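Soft fingers, hard floor: two weeks with the Stavent gripper

November 2023

I have a drawer full of grippers that were going to change everything. So when the Stavent fingers showed up I did not clear my calendar. I bolted them on after dinner, ran the open and close routine a few times, and went to bed.

The pitch, if you haven't read it, is that a tapered finger with some give in it will pick up nearly anything without you having to think much about where you grab. Stavent's page says "forgiving" four times. I have learned to be suspicious of that word. A gripper that forgives a bad approach also hides a bad approach, and then you spend a week tuning the wrong thing.

What I was coming from is the Wekby parallel jaw, which is ugly, stiff and loud. It has flat metal pads and it does exactly one thing. I've had it since March and I know every way it fails. That counts for a lot more than people give it credit for.

The job was cleanup. Toy bricks on the tile, plastic tubs to put them in, arm working from above with the small camera at the wrist and nothing else to go on. I like this test because bricks are honest little shapes. They have flat sides, so a jaw gripper ought to win easily, and they have studs, so anything soft gets to show whether the softness is worth having. Tile is a mean surface too. It's hard, so if you come down too low you find out right away, and it's slick, so a brick you nudge badly just leaves.

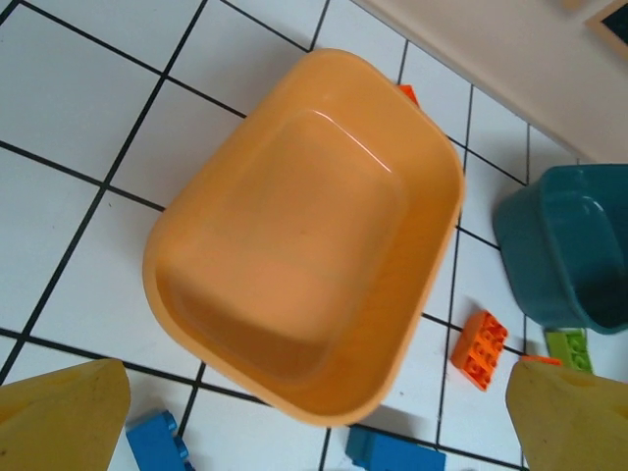 Chin-lung Kong
Hobby builder, part-time controls tech, full-time complainer

Look at how much of the wrist view the fingers take up even when they're open. They fill both bottom corners. With the Wekby jaws I lose a thin strip on each side and that's it. With these, a brick can be sitting right next to a fingertip and the detector only gets a piece of it. The blue ones low in the view are only partly there, and that's before the arm has even started down. Stavent's mounting guide says to tilt the camera if this bothers you. I tilted it. Then I lost the far rim of the tub at drop height, so I tilted it back.

The tub itself caused its own trouble. There's a shiny highlight up on the inside wall of the orange one, and my depth estimate did not care for it. Also, and this one is on me, orange bricks and an orange tub is a dumb pairing if you're sorting by color. I left it that way on purpose after the first evening. If the software can only tell a brick from a bucket when I pick the colors for it, I'd like to know.

On to the numbers. I ran 122 picks with each gripper, same controller, same speed limits. I threw out nothing. The Wekby missed 8. The Stavent missed 42. Before somebody writes in, yes, I had the force setting where the guide says to put it, and yes, I recalibrated after swapping.

Most of the Stavent misses were the same miss. One finger touches a brick first, bends a little the way it's supposed to, and the brick turns on the tile. By the time the other finger arrives it's pushing on a corner. The stiff jaws shove the brick square and carry on. For anything with flat sides I just don't see the case for soft fingers, and flat sides describe a lot of the world.

Where they did earn something was on thin flat pieces. The Wekby pads are thick at the bottom and kept riding up over them. The tapered tips got under an edge more often than I expected, and I'll admit I re-ran that part because I didn't believe it. Same result.

I also tried both on the Honero controller a friend lent me, mostly to rule out my own code. It has a nicer menu. The misses came out looking the same, so I gave it back.

As for price, the Stavent set with the adapter plate came to 1,612 by the time shipping was added, and that is a lot of money for picking up thin things. The Hsueh fingers are supposed to be a similar idea with a stiffer spine down the middle. I've asked for a pair to try. They say a month. I'll believe it when there's a box on the porch.

For now the Wekby goes back on the arm. The Stavent set is in the drawer, near the front, in case I get stuck with a lot of flat parts.

Comments are open. If you've gotten better than I did on tile, tell me your approach height and your closing speed, and please don't send me a video with the misses edited out.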